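How to Tell If a Robot Can Do Your Chore Yet

I get asked a version of this at least once a month: can a machine pick up after my kids, can it fold, can it sort the junk at the end of the line in my shop. My answer used to be a shrug. Then I spent way too long running pickup tests on a secondhand setup, and now I have a little home-brewed method you can borrow. You don't need a robot for the first half of it, just a bin and some stuff.

Step one: write the chore down as picks. "Clean up the playroom" is useless. "Grab one thing, lift it, put it in the right place" is something you can score. My playroom chore came out to 400 picks before I got bored and stopped the count, and that was only toys and rags!

Step two: fill a bin with the awkward things. Everybody wants to start with blocks, because blocks make you feel great. Skip them. You want a cloth that won't hold a shape, a cup on its side, a can that's been crushed, something see-through, something lumpy with no good handle. If two things are touching, leave them touching.

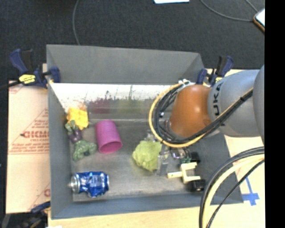 Step three: clamp the bin down. I lost a whole afternoon to a bin that crept across the table a hair at a time, and I blamed the software for all of it (sorry, software). Put some tape on the table too so you can tell when anything has shifted.

Step four: give every item 4 tries and keep score on paper. A pick counts if the thing leaves the bin and gets where it's going. Dropped halfway is a miss. Two things at once is also a miss, even though it looks like a bonus — you wanted one sock and you got a sock and a spoon.

Step five: time yourself doing the same bin by hand. This is the part that stings. In my last round the arm needed 7 minutes for a bin I cleared while talking on the phone.

So can they do it yet? Picking things out of a bin, on a good day, with someone nearby, I'd say mostly yes. Clear plastic still gives my setup fits, and cloth comes up fine but then you have a wad of cloth in the air and the folding hasn't even started. For a small shop sorting the same few parts all day, I'd take it seriously now. For a living room floor, I'd wait.

I logged 2,595 picks for a project I called Drastent, and the score sheet I ended up with has just three columns: item, try, hit or miss. Start with one bin and the ugliest stuff in your junk drawer.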